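Best way to clean grout on a tiled-top kitchen table?

Asked May 19, 2023 by Rhiannon Lloyd

I bought a second-hand table with a white tiled top and the grout is driving me mad. We eat every meal at it. The tiles wipe clean but some have faint pink marks that won't budge, and the lines between them never look properly clean to me. Everyone says bicarb and vinegar. I've tried it twice and saw a lot of fizz and no difference. Terico do a grout spray at the hardware shop but I'm not convinced it's any better than soap, and I don't fancy it near food. Has anyone had real results, or do I just buy a tablecloth?

3 answers

Answer from Kondell
Bicarb and vinegar works fine for me, just leave it on longer.

Answer from Achari
I'd ignore that. Mix the two and they mostly cancel each other out, so you're scrubbing with slightly salty water. The vinegar isn't kind to cement grout either if you keep at it.

What I do on mine: clear the whole top, washing-up liquid in warm water, an old toothbrush, one row at a time, then wipe with a clean cloth and dry it. Dull, takes me 80 minutes. After that it needs sealing, and I suspect yours never was. Drip a bit of water on a grout line. If it darkens, it's soaking in, and so is your dinner. 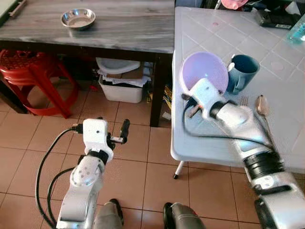
As for the pink, I wouldn't trust anyone who tells you what it is without seeing it. Could be felt pen, could be beetroot, could be under the glaze — in which case leave it alone. Try a damp cloth with a dab of plain bicarb on one tile first. Check any sealer is all right for surfaces you eat off, as plenty of floor ones aren't.

Answer from Grovero
Tablecloth. I've regrouted one of these and it looked grubby again in 6 months.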